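Clause 8

The notice was delivered to Kaisu Turunen at the Zalarance ground at 1300 hours, between the warm-up and the team talk. She had managed the club for 403 days. 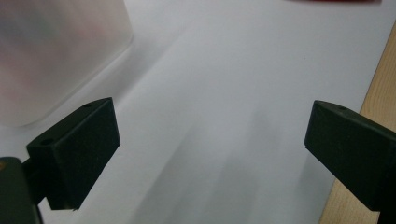

White paper on the tabletop.

She signed for the envelope and placed it under the tactics board. The match against Femen kicked off on schedule. Zalarance played a back four with two holding midfielders, conceded from a corner in the first half and equalised from a penalty in the second. Attendance was given as around 4000. It finished one all.

After the press conference she read the notice in the physio's room. It cited clause 8 of her contract, under which either party could end the agreement if the team stood in the bottom three at the close of any calendar month. Zalarance had stood third from bottom at the close of September. The notice was dated 2 October 2021 and took effect at midnight.

She checked the table on her phone. The point against Femen had moved them above Ellano on goal difference.

"It makes no odds," said MacRitchie, the chairman, from the doorway. "The clause refers to the month end."

"I know what it refers to. I asked for it."

"You asked for it?"

"So that I could leave. The last club wouldn't release me."

MacRitchie sat down on the treatment table. He asked whether she would dispute the compensation. She said the figure was set out in the schedule and she would accept it. He asked who should take training on Monday. She gave him the name of the under-21 coach and a folder containing the session plans, the set-piece sheets and the fitness data for each player.

"The left-back has a tight hamstring," she said. "He will tell you he hasn't."

MacRitchie wrote this down on the back of a team sheet.

She returned her pass and the key to the boot room and was given a receipt for both. The floodlights were on a timer and went off while she was crossing the car park. She stood still until she could make out the white lines of the bays, then walked along them to her car.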